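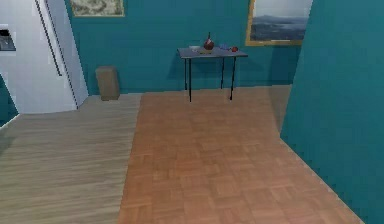

A side table against a teal wall, with parquet underfoot.

Floors first, paint later

The owner of Urkitz, a flooring shop with 4 employees, has been laying and repairing parquet for most of her working life. We met her at the shop on 16/07/2007.

Most of her calls come from people who have just bought an older apartment. "They want to paint first," she says. "I tell them to wait. Sanding makes dust and it gets on everything."

She charges by the room and will not quote over the phone. A recent job in the Platero building took 2 visits, one to look under the carpet and one to measure. Roughly 60 of the blocks had to be replaced. "The rest was fine. It was old glue, mostly."

Asked about oil or varnish, she shrugs. "Varnish if you have kids. Oil if you don't mind doing it again."

She starts sanding with 80 grit on floors in fair shape and goes coarser only when she has to. Old blocks are getting harder to find, and she buys what she can from a salvage yard in Urnent.

The shop is booked until September.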